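Unit 4: Glazes and Glazed Surfaces
Foundation Ceramics, Sastville Evening Institute
Notes by Burgi Pfister

These notes go with the second lecture on surface. Read them before the workshop session and bring your test tiles. The firing notes at the end replace the ones given out in June, which had the wrong cone for the Morkano clay.

4.1 What a glaze is

A glaze is a thin layer of glass melted onto clay. It has three jobs to share out among its ingredients. Silica makes the glass. Alumina stiffens it so that it stays on a vertical wall. Fluxes bring the melting point down to something a kiln can reach. Silica alone melts above 1700 degrees, far beyond any kiln we use.

Most recipes are written as percentages by dry weight, with colourants and opacifiers added on top of the hundred. So a recipe that ends "plus tin oxide 7" means 7 grams for every 100 grams of base. Students get this wrong every year and scale the whole lot down to fit. Don't.

Common sources:

Silica: flint, quartz, and part of any feldspar or clay
Alumina: china clay, ball clay, feldspar
Fluxes: whiting, dolomite, zinc oxide, feldspar, frits

Frits are glasses that have already been melted and ground. They are used where the raw material would dissolve in water or be unsafe to handle as a powder. At earthenware temperatures nearly all our glazes are built on a frit.

4.2 Gloss, satin and matt

Gloss depends on how smooth the cooled surface is. A fully melted glaze that has levelled out behaves like a mirror with colour underneath: light from a lamp or window comes back in one direction and you see a sharp, bright highlight. A matt glaze scatters the same light in all directions, so the highlight spreads and dulls until it may not be seen at all.

Matt surfaces come about in more than one way. Tiny crystals may grow as the glaze cools. There may be too much alumina for a smooth melt. Or the glaze may simply be underfired, in which case it will feel dry and will probably stain in use. Only the first two are worth having. To tell a true matt from an underfired one, put a tile through again 20 degrees hotter. If it turns glossy, it was underfired the first time.

Curved forms show gloss more strongly than flat ones. On a flat tile you have to tilt the piece to find the highlight. On a bowl there is nearly always some part of the wall at the right angle to the light, and the colour will look lighter there and deeper towards the parts turned away. 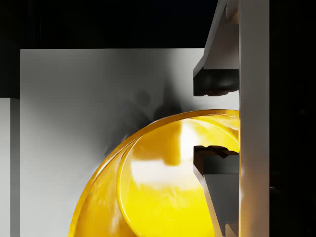
Fig. 4.2. High gloss on a curved yellow form (computer rendering). Note the white highlight and the darker amber tones along the left edge.

When judging colour, look away from the highlight. Harish Awasthi's method is to stand the piece near a north window, turn it slowly, and write down the colour at the point where the shine has just gone. It is a good habit, and it makes notes from different days easier to compare.

4.3 Yellows

Yellow is an awkward colour in ceramics. The main routes are as follows.

Iron. Small amounts in a clear glaze give straw, honey and amber. The colour is warm but never very bright, and it changes a good deal with thickness — thin on a rim, darker where it gathers in a hollow.

Vanadium and praseodymium stains. These are bought ready made. Praseodymium gives a clean lemon and is steady up to stoneware temperatures. Vanadium is softer and needs more stain for the same strength.

Encapsulated stains. These give the strong, saturated yellows. The colouring compound is held inside zircon. Do not ball mill them, as this breaks the coating, and keep to the maker's limits for temperature. We don't use them on the inside of food ware in this course.

Old lead and antimony yellows are covered in the history lectures. They are not made or used here.

4.4 Mixing and applying

Weigh dry materials with a mask on and the extractor running. Add powder to water, leave it to slake, then sieve twice through a 90 mesh. Use the 200 mesh only for stains that have speckled.

Check thickness by dipping a piece of biscuit for three seconds and scratching through the coat with a pin. It should be as thick as a postcard for a gloss glaze and a little more for a matt. Wipe the foot clean to at least 3 mm up the wall.

4.5 Faults

Crawling: glaze pulls back and leaves bare patches. Look for dust or grease on the biscuit, or too much raw clay in the recipe.

Crazing: fine cracks in the fired glaze. The glaze shrinks more than the body. More silica usually helps.

Pinholes: small holes left by escaping gas. Try a higher biscuit firing or a longer soak.

Running: too thick, too hot, or too much flux. Tile 73 in the cabinet is a clear case — the glaze has stuck it to its stand.

4.6 Firing notes

Morkano clay with the earthenware glazes: cone 04, soak 15 minutes. Schnyder stoneware: cone 6, no soak. Do not open the lid above 90 degrees, even to look.

For the workshop

Bring four biscuit tiles with your initials on the back in underglaze pencil. Pick one base from the sheet and make it up with two strengths of iron and two of praseodymium stain. Record the thickness of each coat. Glazed work must be on the kiln shelf by 7 pm.

Further reading is in the blue folder: Lorenz Plattner's sheet on frits, and Leopold Reisinger's notes on the Cindesau tile works, which has the older yellow recipes with the modern equivalents pencilled in.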